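4.2 Dwell time and pressure in whetstone sharpening of home kitchen knives
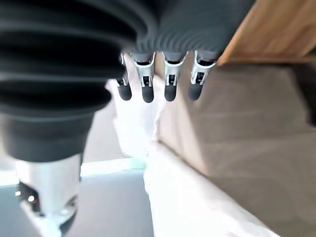

Figure 3. Gripper, close view from behind.

Shengli Dong objected at the planning stage that a steady hand matters less to a home cook than knowing when to stop, and that a study which held the angle fixed and varied everything else would be measuring the wrong thing. We took the point in part. The angle was held at 15 degrees per side in all trials reported in this section, and the stopping rule became one of the two things we varied. The other was downward pressure.

The knives were chef's knives of the kind sold for home use, all with a plain edge and a blade that had not been sharpened since purchase. They came from two lines, the Drolter and the Wevo. The Drolter has the harder steel of the two and a thinner blade behind the edge. The Wevo is softer and thicker, and it came out of the box with a slightly wider factory angle, so the first passes on those knives went into changing the shape of the edge before any sharpening in the usual sense could start. We return to this below, as it affects how the first rows of Table 5 should be read.

Each knife was dulled before testing by repeated cuts on a hard board, with 1,000 strokes per knife. We chose this over dulling on food, which is closer to what happens at home but takes far longer and varies from one onion to the next. Some readers will feel that board dulling rolls the edge more than it wears it. We agree that it probably does. A knife with a rolled edge can often be brought back with a honing rod alone, and for that reason every knife was honed lightly on both sides after dulling and tested again. Knives that recovered their paper cut at this stage were put back on the board and dulled a second time.

Sharpening was done on a soaked water stone, with the stone flattened between knives. The blade was drawn edge first, heel to tip, with the spine raised to the set angle and the stroke kept even along the curve of the belly. Strokes were made in blocks of eight on one side and then eight on the other. After each pair of blocks the operator felt for a burr on the side last facing up, by drawing a thumb away from the edge and never along it. A burr that could be felt along the full length of the blade counted as complete. A burr that was present at the heel and middle but missing at the tip was recorded as partial.

Two stopping rules were compared. Under the first, sharpening stopped as soon as a full burr had been raised once on each side, after which the burr was removed with light alternating strokes. Under the second, sharpening went on for a fixed count of blocks whatever the burr was doing, as many printed instructions advise. Under both rules the knife was then stropped on plain leather and tested.

The test was the same throughout. A ripe tomato was set on the board and the knife was laid on the skin and drawn back without added force. A clean start with no slipping was a pass. We also cut carrots into thin rounds and onions into fine dice, and graded these by eye on a scale that is given in the appendix. The tomato result is the one we rely on most. The carrot result depends a good deal on how thick the blade is behind the edge, and a sharp but thick knife will still wedge and crack a carrot toward the end of the cut.

Stopping on the burr gave the better edge for the effort. With the Drolter knives the full burr usually came early, and the extra blocks called for by the fixed count removed steel without improving the tomato result. In some 26 trials the fixed count left a heavier burr that the light finishing strokes failed to take off, and the knife then cut well on the first tomato and badly by the third. A burr left in place folds over quickly on a board. The cook feels this as a knife that was sharp yesterday and is dull today, and may blame the steel.

With the Wevo knives the fixed count fell short in the other direction. The factory angle had to be ground down first, and the set number of blocks often ended with a partial burr and an unsharpened tip. Stopping on the burr took longer on these knives the first time, and clearly less time on the second sharpening, once the new angle had been set. Our advice for a cook who buys a softer and thicker knife is to expect one long session and then short ones.

Pressure had a smaller effect than we had expected. Heavy pressure raised the burr sooner on both lines. It also made the angle harder to hold at the tip, where the blade curves up and the wrist has to lift to follow it. Light pressure was slower and more even. The best results came from starting with moderate pressure and easing off once the burr appeared, a habit described in the older Guimarães notes and taught in much the same way in the Gandmont kitchen course.

The state of the stone mattered as well, although we had not set out to study it. Early trials in which the stone had been allowed to dish in the middle gave a full burr at the heel and none at the tip, and these were dropped and repeated on a flat surface. A home stone that is never flattened will behave in the same way. Rubbing it against a flattening plate under running water for a few minutes is enough in most cases, with a pencil grid drawn on the stone beforehand to show the low spots.

The trials do not cover serrated knives, single-bevel knives or ceramic blades. They also say little about pull-through sharpeners, which set their own angle and leave no burr that can be checked in the same way. The operators knew which stopping rule was in use, and the grading of onions and carrots by eye may have been affected by this. Edge retention over longer use is taken up in Section 4.3, where the same knives are followed through ordinary prep work on wood and plastic boards.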